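FOR IMMEDIATE RELEASE

Cleline opens kitchen drying and storage range to small shops

Grardale, October 2018 - Cleline, the housewares maker behind the Gashaw dish rack, is opening its countertop range to independent shops for the first time. Orders from 6 pieces. No minimum spend on the first order, no display fee.

The range is called Ikum. It's for people with one short counter and nowhere to put the mugs. Small apartments, office kitchenettes, the back room of a salon. Stands, racks, hooks, a tray or two. All of it meant to stay out on the table, so all of it meant to look OK out on the table.

"We kept hearing the same thing from shop owners," said Bontu Lemma, who runs the Ikum range at Cleline. "Customers ask for a mug tree, they take it home, and then the cereal bowl still has no place to go. So they buy a second thing and now the counter is full. We wanted the bowl and the mugs to share one spot."

First up is the mug tree. Post in the middle, pegs near the top, and a base that carries on out to one side into a round platform. Bowl goes on the platform. Mugs hang over the other end. White only for now - more colors are being talked about, nothing to announce yet.

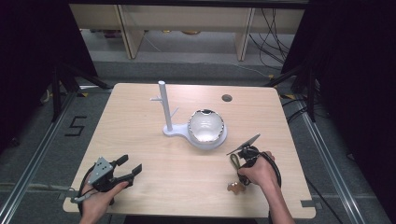 The platform took the longest. Early versions were too small and a soup bowl hung over the side, then one was so big it stuck out past the counter and people caught it with there sleeves. Lemma's team went through 5 shapes before settling. The pegs were moved up as well, after testers said the mugs knocked against whatever was in the bowl.

"It's a small change but you notice it every morning," Lemma said. "You reach over for a cup half asleep. It should just come off the peg."

Shops that tried the stand over the summer put it by the register with a bowl on it and let people handle it. That worked better than the shelf. Cleline is now sending one stand out of the box with every opening order so it can be set up the same way. Bowls are not included and shops are welcome to use there own stock. A patterned rim shows up nicely against the white.

Also in the range: a folding cup rack, a narrow plate stand and a set of stick-on hooks for the inside of a cabinet door. The hooks are already shipping. The plate stand follows in November. Cup rack to be confirmed, please don't list it online yet.

The first run of the mug tree is 200 pieces. 81 are already spoken for by shops in and near Grardale, so owners who want stock for the holidays should get in touch soon. Orders are filled in the order they come in. Returns of unopened boxes accepted untill the end of the season, shop pays postage.

Care is simple - wipe with a damp cloth, dry it, no scouring pads.

Samples are availble for press and for shop buyers. Please say which one you need and give a street address, we can't ship to a PO box.

Press and trade contact: Bontu Lemma, Ikum range, Cleline, Grardale

Price list and order form on request.

ENDS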